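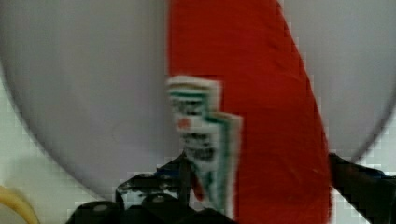
Round plate, red soft piece and one of the small packets.

Kedetti Toy and Play Library
Progress report to the Fikari Fund, second period
Prepared by Perla Alvarado, 1/8/22

You asked for a plain account of whether the pretend-food sets are earning their keep. My view is that some are and some aren't, and that we don't yet have the records to be as cheerful as the application was.

Spending
The grant for this period was $900. We have spent $333 of it, nearly all on replacement pieces and storage tubs from Howells. The rest is uncommitted. Trefor Gittins would like to put it toward more soft food. I would like to hold it until we know what is going missing and from which kits, and I've told him so.

What was done
Fifteen kits are now made up and on the shelf. Each has a plate, a mixture of soft pieces and a few small packets, with a contents card tucked inside the lid. Abrehet Hadgu rewrote the cards in July after we found the old ones listed things we had never owned. She also settled an argument about what the long red piece should be called. Half the families return it as a carrot and the other half as a chili, so the card now says "long red veg" and the returns desk has stopped marking it missing.

The packets are a weaker part of the kit. They were included on the theory that children like things with print on them, the way they like real groceries. That may be so. Nele Kohlhase, who runs the Thursday session, thinks the children go to the packets first. I sat in on two of those sessions and saw as much interest in the tub lids. Either of us could be right, and two visits is a poor basis for deciding. What I can say is that packets come back crushed more often than anything else in the tub, and that they are hard to wipe down.

The plates have been no trouble. We bought plain ones with a shallow curve, and they stack.

What was not done
The borrowing survey did not go out. The form supplied by Plallico asked parents to rate their child's "imaginative confidence" on a scale, and I couldn't see what we would learn from the answers. Rocío Gallegos has drafted a shorter one with six questions, mostly on which pieces got used and which stayed in the tub. It should be ready for the next borrowing round.

We also said there would be a measurable improvement in shared play. I don't believe we can measure that with the staff we have, and I'd ask that the line be dropped from the agreement. Counting loans and returned pieces is something we can do properly.

Concerns
Sorting takes longer than planned. A kit comes back, gets tipped out, checked against its card and wiped, and if a piece is short someone has to go through the spares. The application allowed no paid time for this at all – an oversight on our part – and it is coming out of Abrehet's desk hours.

I'm also not convinced every kit needs to be the same. Trefor disagrees, and his point about fairness between borrowers is a reasonable one.

Next period
Send out the short survey. Trial two kits without packets. Keep a running sheet of missing pieces by kit number. Leave the balance unspent until those results are in, unless the Fund wants it back sooner.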